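About Stivemness

Stivemness is a small company in Tillomberg. We collect examples of handling work, from which our customers can train their robots. Our team has 40 people and we keep three rooms for recording.

Every task is made by an operator who guides two arms, and each try is stored from beginning to end. For the sorting project Bunting we have delivered 700 tries until now. The tries which failed are also stored, with a separate label. 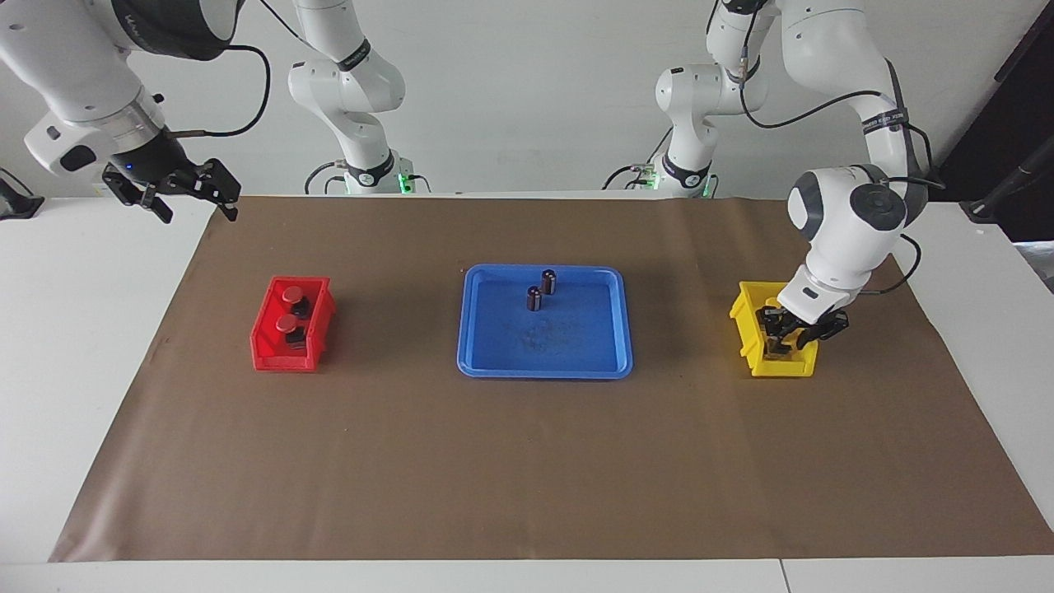 Two-arm station with red bin, blue tray and yellow bin

A new operator practices for about 90 minutes before the first recording is kept. After this, a second person checks the labels in Prindia, our own review tool.

We are glad to receive visitors from schools and companies. Please write to us some days before and tell which task interests you.

Page updated 06/09/2019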